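What I learned from 27 days with Revero

Posted July 24, 2020 | by the blog owner | Filed under: apps, rants

Quick one tonight, I have a deadline and I'm avoiding it.

So. Revero. The audio room app. If you missed it, you open a room, people wander in, you talk, they talk, when the last person leaves it's gone. No recordings, no feed. It came out of a two-person shop called Pridholm and for most of the spring it was invite only, which of course made everybody want one. I got in late June. Been on it every single day for 27 days, some days way too long.

First week: loved it. Really loved it. I haven't been to an office since March and I'd forgotten what it's like to overhear stuff. There was a room about old synthesizers that ran till 2 in the morning. A room where people read out the first page of whatever book was next to them. Somebody doing live commentary on their neighbor's fence going up. Dumb, great, no notes.

Second week the growth people showed up. You know the ones. Room titles in all caps. "HOW I GOT TO 80 PAYING CLIENTS." Same handful of speakers rotating through each others rooms and thanking each other for the value. I don't blame the app for this exactly, it happens to everything, but the home screen sorts by size and that's a choice. Small rooms drop off the bottom. The synth room is still there, I think. I have to scroll and scroll to find it and by then I'm annoyed.

Which gets me to the update. Last week they pushed a new version with three things in it:

- follower counts on profiles
- scheduled rooms
- "Boost," where you pay to put your room at the top

Scheduled rooms, fine. Good even. I missed plenty of stuff just by eating dinner. Follower counts I could live without. Changes how people talk, you can hear it. Folks who used to just chime in now introduce themselves first with a little resume.

Boost is the one that bugs me. I get it, servers cost money. Live audio costs real money, and investors want to see a number go up. But charge me! I'd pay 3 bucks a month for this tomorrow. I pay more than that for a weather app I barely open. Charging the loudest people for the right to be louder seems like the wrong end to start from. And once that revenue is in a slide deck it never comes out again.

We've been here. Anyone remember Nastport? Photo app, one picture a day, only your friends saw it. Tiny and lovely. Then promoted pictures, then the redesign, then the email with "our incredible journey" in it one November. I still have the t-shirt. I lost the pictures becuase I didn't export in time, my own fault, still mad.

Anyway there's an alternative people keep sending me, Szulc. Same idea, but you host the rooms yourself or join somebody's server. I tried it over the weekend. Setup took most of Saturday and a lot of coffee. Sound was better than Revero, no contest. Also there was no one there. I sat in a room by myself for a while, then a guy came in, said "oh, testing," and left. So that's the trade right now, the good pipes or the people.

Could be that changes. Could be Pridholm walks Boost back, they're small and they do seem to read the complaints, the mute button bug got fixed in a day after everyone yelled about it. I'd like them to make it. I'd also like them to sort the home screen by who I know.

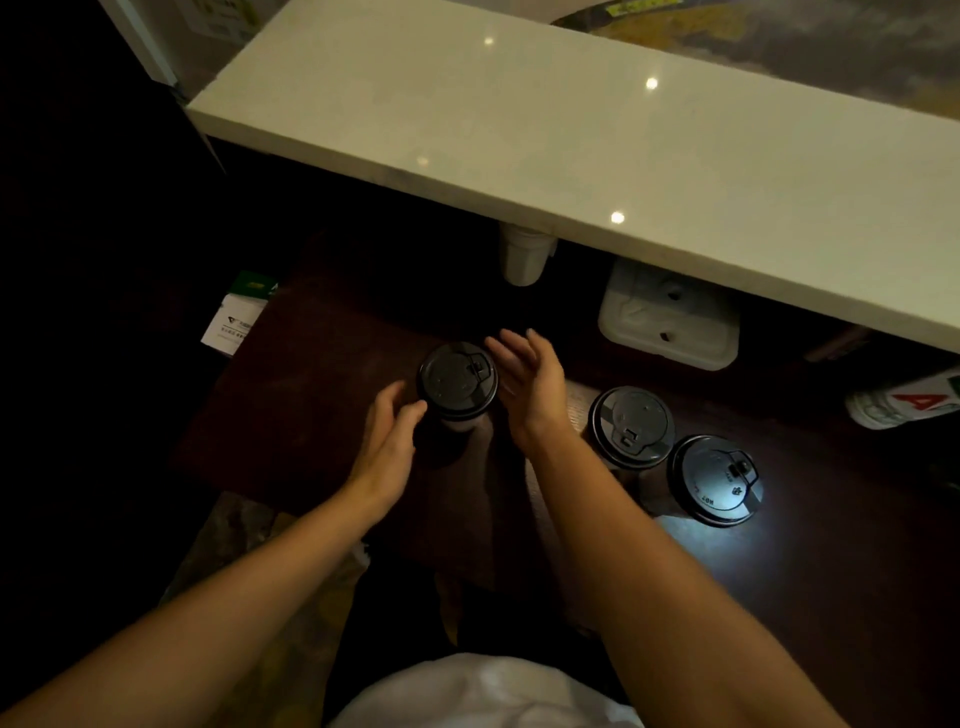
Takeaway cups, and more takeaway cups.

Couple things people asked after the last post:

Does it kill your battery? Yes. An hour in a room and my phone's hot enough to notice. Plug in.

Can you listen without your name showing? No, everybody in the room sees you. I like that part, kept things polite early on. With the huge rooms it hardly matters.

Is Android coming? They say so. No date that I could find, and I looked.

Do I have invites? I had some, they're gone, please stop emailing me. If more show up I'll post them here first come first serve.

Staying through the summer at least, then we'll see. If you find the synth people tell them I've been looking for the room and I have a question about a sticky filter knob.

OK, back to the thing I'm supposed to be writing.

Last updated: same night, fixed a link

27 comments | 80 shares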